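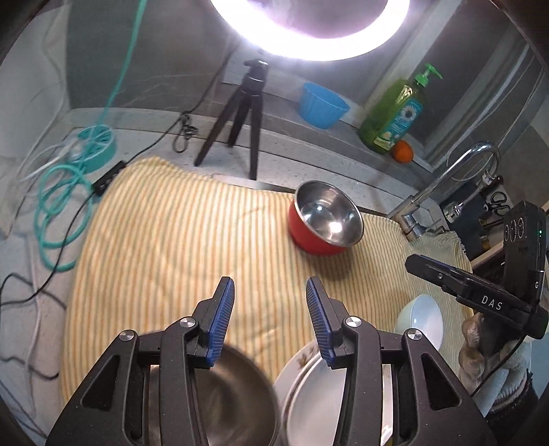 Window ledge, evening edition. The orange has been promoted to decor.

Okay friends, a few of you asked how the sourdough lady became the letter-writing lady, so settle in, I made tea and I'm going to tell it the long way.

Last January my aunt Clementina Morais mailed me a shoebox of letters her mother had saved. No note, just the box with about half a roll of tape on it. I put it on top of the fridge and was a coward about it for weeks.

When I finally opened it I read until 2 in the morning. They weren't dramatic letters! Mostly weather, who had a cough, what fabric cost, a long argument by mail over a borrowed cake pan that went on for three letters and never got settled.

And I loved them so much. I could hear these women. One of them signs off "I have run out of page and you have run out of patience" and I have been stealing that line ever since.

So I decided I'd write one real letter a week. Paper, stamp, the works. My first one went to Inês Bastos, my roommate from college, and it took me an entire evening because it had been years since I'd written more than a grocery list by hand. My wrist was furious.

Inês wrote back five pages. FIVE. Both sides. She told me things she had never once mentioned on the phone, and we talk on the phone all the time. I cried at the mailbox in my slippers and then had to wave at the neighbor.

Some practical stuff, for those who asked. I use a plain Brimero pad, the kind with the faint lines, and whatever pen is in the drawer. I bought myself a nice fountain pen at first and spent more time wiping my fingers than writing. It lives in a cup now.

I keep the answered ones in a little Kustwood drawer unit I found at a yard sale – one drawer sticks, so that one is for tax papers, which I also don't enjoy opening.

What do I write about? Same as the shoebox ladies. What I cooked, what the dog next door is up to, the book I gave up on. I used to save up for Big News and then never write at all. Small news is fine. People like small news.

If you're stuck, answer their letter first. Go through it with your finger on the page and reply to each thing, even the cough. By the time you're done you've filled a side and you're warmed up.

I'm up to 20 people now, which sounds like a lot, but I don't write to all of them every month. My cousin gets postcards only, at his own request. He says a full letter makes him feel like he's in trouble.

And before anyone asks again, yes, I wrote to Aunt Clementina and asked about the cake pan. She says it's in her kitchen, it was always her mother's, and she won't be discussing it further.

Going to go find stamps. If you want a letter, message me your address and tell me one boring thing about your week so I have somewhere to start!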